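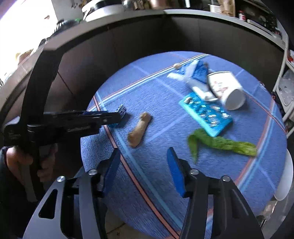

The blue cloth with the stripes, on the round table.

When I moved to Platside in June I had one wish for the evenings, to learn to cook soup as my grandmother did. I did not expect that the bigger lesson would be about walking.

The shop where I buy vegetables is in Rutherford, on the other side of the river. There is a bus, the 54, but it goes only every 40 minutes, and I am an impatient person. So one evening I went on foot, and now I go on foot always. With my phone I measured the way from my door to the shop: 2509 steps. I was proud of this number, I don't know why.

The first part is ugly. You go along the wall of the old Luvis works, where the pavement is narrow and the lorries pass close to your elbow. After the wall comes a small path down to the water, and there it is quiet. In my country we have a word for walking with no purpose, and I have looked for it in English for a long time. "Stroll" is near, but it sounds to me like something for people with good shoes.

In the first weeks I listened to language lessons while walking. Then the battery of my headphones died and I did not buy another one. I began to hear how people greet each other here. On the bridge they say "all right?" and do not wait for the answer. For a month I answered every time, with details. I am a little ashamed when I remember it.
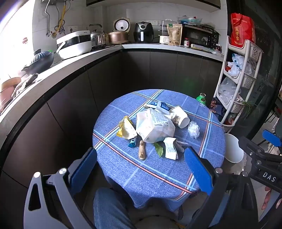
Filed under: Kitchen, Small Walks

The soup is coming along too. My grandmother put in ginger, which was rare in our village, and she cut it so thin that you could read through it. My slices are thicker. I cook them for two hours on a low flame with an onion and one carrot, and I add the salt at the end.

Next month I want to try the longer way home, through Olitz, where there is a mill and, I am told, a bakery that opens at six in the morning. If somebody who reads this knows whether the path by the mill is closed in winter, please write to me below. The map shows it as open but the map also shows a bridge that I have never found.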